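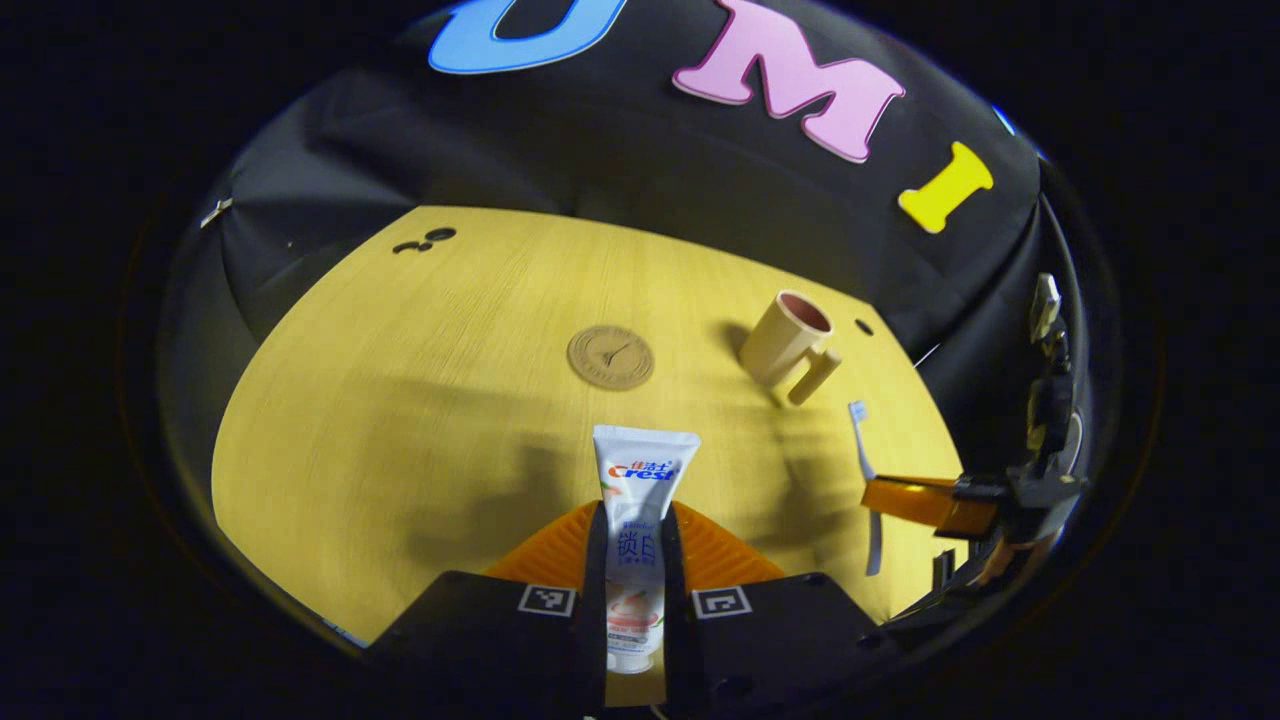
Toothpaste, toothbrush, cup.

I keep getting asked if a machine can do my chores yet. My answer in May is the same one I gave last August: a few of them, slowly, if you set the table first.

Clearing up after coffee is the chore I'd hand over tomorrow. Natalie Oakley at Trernstead thinks it's close, and I don't.

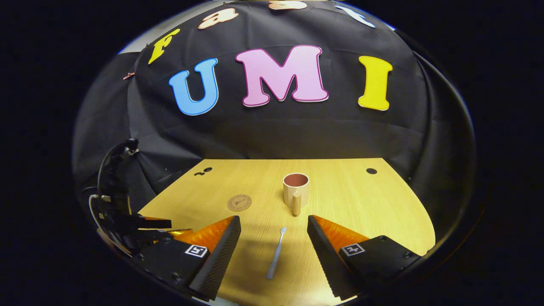 My own kitchen takes me 6 minutes after breakfast. A spoon lying by itself on bare wood, with the mug well clear of it, is a fair place to start. Mine are under a plate in the sink. Ask me again when one can find them there.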